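Chore automation

From the Clillitz Reference, household technology section
Last revised 27 January 2024

Chore automation is the use of machines to do the physical work of running a home or a small workshop: picking up, putting away, wiping, folding, sorting, loading and unloading. The term is usually kept for work that involves handling loose objects of mixed shape. Single-purpose appliances such as dishwashers and washing machines are left out by most writers, although they have removed far more labor from the home than any robot has.

Claims that general chore robots are close to ready have been made for decades. The evidence for them is thin. Most of it consists of short demonstrations chosen by the people selling or building the machine, and few of the tests have been repeated by anyone else.

Contents
1 Scope and terms
2 History
3 Household work
4 Shop-floor work
5 How claims are measured
6 Teaching by hand
7 Costs
8 Criticism and replies
9 See also

Scope and terms

A chore, as the word is used in this field, has a start and a finish that an ordinary person would agree on. The laundry is folded and in the drawer, or it isn't. A robot that folds a towel laid flat in front of it has done part of a chore. Writers on the subject often blur the two, and a good deal of confusion follows from that.

"Autonomous" is used loosely. It may mean that the machine ran without a person steering it, or that a person was standing by to step in, or that a person did step in and the moment was edited out. Some published videos are of machines steered from a distance by an operator, a fact sometimes given only in small type. Nandi Pretorius, in her survey The Unfinished Errand, proposed that every demonstration carry a plain count of human touches. The idea was widely praised and has hardly been taken up.

History

Early home robots of the postwar decades were mostly exhibition pieces. They rolled, talked through a speaker and carried a tray if someone put the tray in their hands. Factory arms came into wide use in the same period and did useful work from the beginning, but only where parts arrived in the same place and the same position each time.

Robot vacuum cleaners were the first mobile home robots to sell in large numbers. They succeed at a narrow job and ask something of the household in return: cords have to be lifted, rugs pinned, small toys cleared away. Critics have pointed out that the picking up, the harder half of cleaning a floor, was left to the owner.

Later machines added arms. The Grekton H, announced in November of 2019, was presented as a kitchen helper that could clear a table. The units that reached buyers could lift cups and bowls of certain sizes from an uncluttered surface. Plates stacked with cutlery between them were listed in the manual as "not supported." Production ended after two model years.

Household work

Progress is uneven across tasks, and the order of difficulty is seldom what a buyer would guess.

Floor vacuuming and mopping of open areas can be bought today and work tolerably well. Lawn mowing is in much the same state, given a fenced yard of regular shape.

Moving rigid objects from a table to a bin is often shown and sometimes works for long stretches. Results drop when objects touch one another, when they are shiny or transparent, or when the lighting changes. Transparent containers cause particular trouble, as depth sensors may read through the wall or pick up a reflection from it.

Folding cloth has been shown many times. It remains slow, and most published runs begin with the item already separated from the pile. Khoa Văn timed a set of recorded folding runs against himself at his own kitchen table and found that he was done with the basket before the machine had finished its third shirt. He was open about the fact that his folding was poor.

Cooking, bathing a child, making a bed with someone's book and glasses in it, and cleaning out a refrigerator are for practical purposes untouched.

Shop-floor work

Small workshops are sometimes described as an easier target than homes, being better lit and more orderly. Experience at Stunthorpe, a maker of garden fittings, suggests the difference is smaller than hoped. The firm installed a two-fingered arm to sort mixed fasteners into trays at the end of each shift. It handled bolts well. Washers lying flat on the bench were missed so often that a worker was assigned to stand them on edge first, and after a season the arm was moved to a fixed packing job, where it still runs.

Josiane Caron, who managed the line, wrote afterward that the arm was a good machine given a bad job. She also noted that her crew had quietly changed how they put things down in order to suit it. The time this took was not recorded anywhere and did not show up in the vendor's figures.

How claims are measured

There is no accepted test. The nearest thing is the Quintanilla protocol, which asks for 100 tries at a task with the objects moved between tries by someone outside the team. A try counts as failed if a person touches the machine or the objects. Speed is reported separately, against an untrained adult.

Few groups report full results under it. Lụa Lâm, reviewing papers that described themselves as following the protocol, found 12 that met every condition. In most of the rest, the objects had been moved by a member of the team, or the failed tries had been left out as "setup errors."

A success rate also means less than it seems to. A machine that puts away dishes correctly nineteen times in twenty breaks or drops something at nearly every meal. A household would not keep such a helper, yet the same figure reads well in a summary.

Teaching by hand

Many current systems learn from recordings of people doing the task. In one common method the person holds a gripper like a tool and works with it, so that the motions recorded are ones a robot's fingers could copy. It is cheaper than steering a full arm from a distance, and it can be done on an ordinary table.

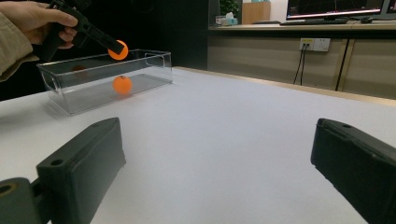
Can a machine trained this way tidy a room it has never seen? Only in small pieces so far, and the success rates given for those pieces fall sharply once the furniture, the lighting or the objects differ from the recordings.

Practice tasks tend to be simple, such as holding an orange ball over the rim of a clear box that has another ball in it. Defenders say that this is how any skill is built up. Skeptics answer that a ball is the same from every side, doesn't bend, and has no right way up, so that skill with balls says little about skill with a wet sock or a bag of flour.

The amount of recording needed is disputed. One project gathered 1,983 recordings of a single table-clearing job and reported good results on that table. On a second table of a different height the results were, in the authors' word, "mixed." Châu Lương, who worked on the recordings, has argued that more rooms would help more than more hours, and that most projects buy hours as they are easier to arrange. There is some support for this view, though no study large enough to settle it.

A further weakness is that people recording a task seldom make mistakes on purpose. The machine sees the job going well and has little to draw on when the object slips. What a person does next - feel for it, shift the grip, put it down and start over - is a large part of what makes chores easy for people.

Costs

Prices quoted for home robots with arms usually leave out installation, repair and the subscription that many require. They also leave out supervision. If an owner has to stay in earshot, the hours saved are partly spent, and surveys that ask only whether the chore got done will miss it.

In workshops the sums are clearer. A fixed arm doing one repeated job often pays for itself. A mobile one moved between jobs has seldom been shown to do so, and Stunthorpe's case is cited on both sides of the argument.

Criticism and replies

Supporters say that skeptics judge a young technology by the standard of a finished one, and that machine handling has improved a great deal from a very low start. This is fair as far as it goes. Towels and drawers that defeated every system a generation ago can now be managed by several under decent conditions.

The reply is that improvement in the laboratory has been reported for a long time without much reaching the kitchen. Pretorius has asked for 3 things before a machine is called a chore robot: a stranger's home, a full day, and no one from the company in the house. As of this revision the Reference has found no published trial that meets all of them.

See also

Appliance labor studies
Grasping of transparent objects
Remote operation
Robot vacuum cleaner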